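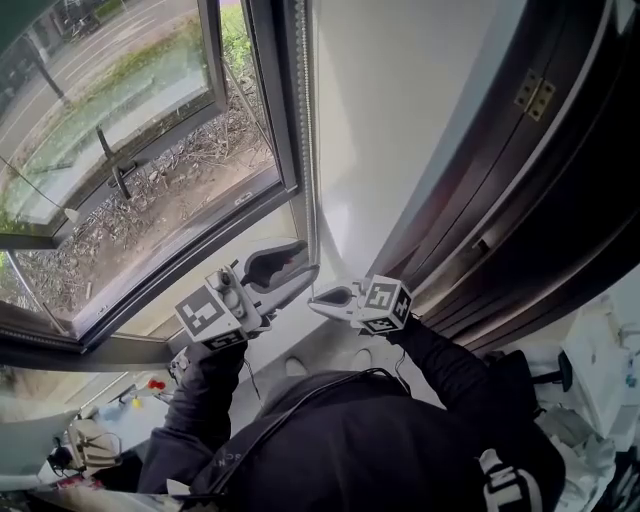
Getting an old apartment's windows through a Canadian winter (thread)

1/ I rent the top floor of an old brick fourplex in Ollgate. It has 11 windows, nine of them crank casements and two painted shut before my time. Fourth winter coming up. Posting what I do every October so I can find it again next year.

2/ Main problem is condensation. On a cold morning the bottom of the bedroom glass is soaked and by February there's black along the rubber. Drafts are the second problem. People mix the two up and then buy the wrong stuff.

3/ My first winter I sealed every gap I could find and the water got worse. The draft had been drying the place out. So I deal with the damp before I touch any tape.

4/ Get a humidity gauge. Mine was cheap and lives on the bedroom dresser. The first night I had it, it read 54 with the bathroom fan going. Outside was well below freezing. Far too wet for glass like ours.

5/ I try to keep it in the mid 30s when it's really cold, and lower again in a deep freeze. In the fall it can sit higher and the glass stays clear. I check it when I get up and again at 9 p.m.

6/ Where the water was coming from in my place: laundry on the rack, a pasta pot with no lid, showers with the door open. Two plants made no difference that I could measure. The laundry was the big one.

7/ Laundry now dries in the bathroom with the fan on and the door closed. Takes a day longer for jeans. I've made my peace with it.

8/ Check that your bathroom fan pulls air. Hold one square of toilet paper up to it. If it drops, take the cover off and vacuum it. Mine had a grey felt mat on the inside. If it still drops after that, write to the landlord.

9/ Now the windows. Do them while it's still mild enough to leave them open for an hour each. I leave it too late most years and end up doing the last ones in a coat.

10/ Crank the window all the way out. Vacuum the sill and the track with the crevice tool. Then a rag with warm water and dish soap over the rubber, the corners, and the part of the sash that closes against it. Old toothbrush for the corners.

11/ Tie the blind chain up out of the way first. I've caught mine in a closing casement twice. If there are little kids in the house the chain should be anchored to the wall all year anyway, whatever you're doing to the window.

12/ Dry everything. I mean go over it with a second rag and then leave it. Sealing a wet sash is how I got a swollen corner in the kitchen.

13/ Look at the rubber once it's clean. You want it springy. If it's flat or shiny, or has pulled out at a corner, that's your draft. Pulled-out corners can usually be pressed back into the groove with a plastic putty knife. Don't use a metal one.

14/ Paper test. Close the window on a strip of printer paper, lock it, pull. If it slides out easily, that spot isn't sealing. Do all four sides. On mine the hinge side is always fine and the lock side is always bad.

15/ Before you replace any rubber, look at the lock. On older casements the keeper screws back out a little over the years and the sash never pulls in tight. Snug those up and do the paper again. Fixed three of mine with a screwdriver.

16/ Cranks: if it grinds or slips, stop. The gears are soft metal. A new operator is a part you can order, but you need the arm length and which side the hinge is on. Measure before you go to the store. I have gone to the store without measuring.

17/ My hinges and operators are all Flomstead, which has been gone for years as far as I can tell. The place on the Drunenton highway keeps a drawer of compatible ones. Bring the old part in with you.

18/ A bit of dry silicone spray on the hinge track, wiped off after. Don't use cooking oil. The tenant before me had used cooking oil.

19/ Film kits. I do the bedroom and the front room and skip the rest. Clean the trim with rubbing alcohol, let it dry, tape, film, hair dryer from the corners in. Slow. If you rush it you get a permanent wrinkle at eye level until April.

20/ Don't film a room's only working window. You want to be able to open something in each room you sleep in. Bedroom has two, so I film the one by the bed.

21/ Film over a wet frame traps the water. If it fogs up between the film and the glass, a little air is getting in from your side somewhere. Run a finger along the tape. It's usually the bottom left, where I started.

22/ Airing out. Five minutes, two windows on opposite sides, wide open, once in the morning. It feels like a waste of heat. The walls and furniture stay warm and the room is back to normal by the time the coffee's done. Gauge drops every time.

23/ Leaving one window open a crack all day is worse. The wall around it gets cold and that's where the mould goes. I did that for a whole winter in my last place and had to throw out a bookcase.

24/ Move furniture a hand's width off the outside walls. Same with the mattress if it's on the floor. Blinds up during the day in the bedroom so the glass gets some warm air. This costs nothing and did more than the film did.

25/ If the glass is wet in the morning, wipe it. I keep a shower squeegee and a towel on the radiator. Two minutes. Wring the towel out in the sink, don't hang it back up wet in the same room like I used to.

26/ Small spots of mould on paint or rubber, I do with dish soap and water, gloves on, window open, rag in the garbage after. If it's a big patch, or it's in the drywall, or it comes back in the same spot within a couple of weeks, that's a building problem and it goes to the landlord in writing with photos.

27/ Money. I bought a Yen dehumidifier the first winter for $659. It works, it's loud, and it made the little room too hot to sleep in. I've barely plugged it in since I moved the laundry. Wish I'd bought the gauge first.

28/ Everything else over four years comes to $173. Film, tape, two lengths of rubber, one operator, the gauge, silicone spray. Landlord took the operator off my rent after I sent the receipt. Ask first, in an email.

29/ Things I tried and stopped: bubble wrap on the glass (works, hated the light), rope caulk (took the paint with it in spring), those salt tubs that collect water (a tablespoon a week, pointless).

30/ Order for a weekend if you only have one: fan, gauge, clean the rubber, paper test, tighten the locks. Film can wait until it's properly cold. I've got the kitchen and the back hall left to do. The kitchen one sticks.

Comments (5)

Guest: The keeper screws! Did mine after reading 15 and the whistle in our hallway is gone. Lived with it for six years.

Guest: What do you do about the two that are painted shut? We have one like that and it's the wettest in the house.

Author: Wipe them, mostly. I ran a utility knife around one and it moved a bit, then I lost my nerve. Old paint could have lead in it so I'd ask before scraping.

Guest: Rope caulk comes off cleaner if you wait for a warm day. Agree on the salt tubs.

Guest: Is the drawer at the Drunenton place behind the counter or out on the floor? I was there last month and couldn't find it.

Search posts Enter keyword Go

Recent threads
Radiators that bang at 4 a.m. and what I've tried
Emailing a landlord so you get an answer
Which boots survived the salt
Drying laundry indoors without a dryer
Ollgate recycling changes, short version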